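`stonville-notices` is a text collection of short public notices from the town of Stonville, cleaned and tagged for work on plain-language writing. Current release: 4.

Maintainer: Adesuwa Tamuno
Tagging: Ghada Hattar, Réjean Gosselin
Status: stable, updated every April

## Contents

The collection holds 400 notices, one per file, in UTF-8 plain text. Sources are parking changes, water shutoffs, library hours, street closures and meeting announcements. Of the 400, 363 have a paired rewrite. The rest were short enough that the taggers left them alone; they carry `rewrite: none` in the header.

```
notices/
 src/ original text
 rewrite/ plain-language version
 tags/ one .tsv per notice
docs/
 guide.md
 changes.md
```

File names match across the three folders. A notice without a rewrite has no file in `rewrite/`, so joins on file name should be left joins.

## Header fields

| Field | Values | Notes |
|---|---|---|
| `id` | string | stable across releases |
| `topic` | parking, water, library, street, meeting | one only |
| `audience` | resident, business, both | set by hand |
| `rewrite` | yes, none | see above |
| `tagger` | GH, RG | initials of first tagger |

`audience` was added in release 3. Older scripts that read the header by position will break. Read it by name.

## How the rewrites were made

Each rewrite keeps every date, street name and phone number in the original. Sentences in the passive were turned around where the actor was known. Where the original never says who is doing the work, the rewrite uses "the town". Legal references were moved to the last line and kept word for word.

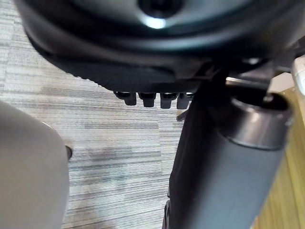

*3 min read*

Taggers worked from the Hullow style sheet, with two changes. Hullow allows "prior to" and "in the event of"; this collection does not. Hullow also spells out all times of day, which made the parking notices longer and harder to scan, so times stay in figures (8 a.m., 5:30 p.m.).

Disagreements went to Dymphna Mac Carthaigh, who had the final call on wording but not on tags. Tag disagreements are kept in the `.tsv` files as a second row with the same span. Most of them concern the line between `instruction` and `warning` – for example, "Do not park on Mekdale Street" was tagged both ways in several files. The guide now says to prefer `instruction` unless a penalty is named in the same sentence. Files tagged before that rule were not redone.

## Known problems

- Phone numbers in the water notices sometimes have a space before the extension and sometimes do not. Left as found.
- Curly and straight quotes are mixed in `src/`. They are all straight in `rewrite/`.
- A few library notices repeat the same closing paragraph. Remove duplicates before computing word frequencies.
- Meeting notices lean heavily on one template. A model trained on topic labels will mostly learn that template.

## Loading

```
python load.py --root notices --pairs-only
```

`--pairs-only` skips notices without a rewrite. Leave it off to get everything. Output is one JSON object per line, sorted by `id`.

## Not included

Notices with personal names (probate, name changes, unclaimed property) were dropped before tagging. Handwritten notices from the Rawashdeh scans are held separately – the text quality is too uneven to mix in.

## Changes

See `docs/changes.md`. Corrections go to Jericho Cabanatuan with the `id` and the line number. Fixes to `src/` are accepted only where the file differs from the posted notice.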